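Getting a club project to fold hoodies the same way twice?
Posted in Clubs & Student Projects – Feb 4, 2020
3 answers – 14 comments – 6 shares

Morven Pringle
Our after-school robotics club picked laundry for this year's project and we are having a great time with it! We're on hoodies now. T-shirts went fine (mostly), but the hood and drawstrings throw everything off. The kids record folds by hand with a gripper tool, then we train on those. We have 80 good hoodie folds so far and the program, which the kids named Zumwood, still grabs a drawstring about as often as it grabs the hem. Do we need way more recordings, or are we teaching it badly? We have until June and 12 students who all want a turn.

Flustia
You need more data. I read somewhere that 2000 is the minimum for cloth. Also try a stiffer sweatshirt. Zip ones are the worst.

Barta
I wouldn't go chasing a huge number yet. Our school group got somewhere decent on towels with far fewer than that, so I don't think there's one magic minimum. First, watch your recordings back and see if everybody folds in the same order. Ours didn't! Half the group brought the sleeves in first and the other half started from the bottom, and the program ended up doing a bit of each. We wrote one order on the whiteboard and threw out 21 old recordings that didn't match – painful, but worth it.

Also decide what to do with the cords. Tucking them inside the hood before you start is fine for a first version. Later on you can leave them loose and let it learn that too.

Vusau is a free viewer one of our students wrote for lining up two recordings side by side. Happy to share it if you message me.
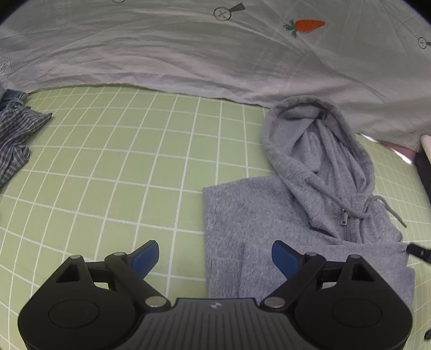
Lieselotte Görtz
Robotics club coach, middle school

I'm with Barta on picking one order. We're doing hoodies this year too, and my kids love them way more than towels! In our shot the bottom part has already been folded up across the body, just under where the zipper teeth show, and the cords are still out by the neck. We leave them out on purpose now, one to each side of the zipper pull, so the program sees them in a lot of different spots.

A few other things that have helped us:

The grid mat is great for the kids. They can talk about where the hem should land without anyone waving their hands around – "two squares over" is easy to repeat.

Open the fingers wide and stop for a second before each grab. My students used to rush in half closed and pinch whatever was on top, and the recordings were a mess.

Swap clothes often. If you only ever use one gray hoodie, that's the only hoodie it will know. We keep plaid and denim stuff in the mix as well.

For turns, we do four folds each and then pass the gripper along. The ones waiting check the last recording and call out the bad ones (they are much stricter than I am). Please post how Zumwood does in June, my group will want to see it!

Share – 6 shares
Add a comment – 14 comments

Related
Best mat for a folding project?
How many recordings for towels?
Keeping a gripper steady with younger students
Sorting socks by color, club project ideas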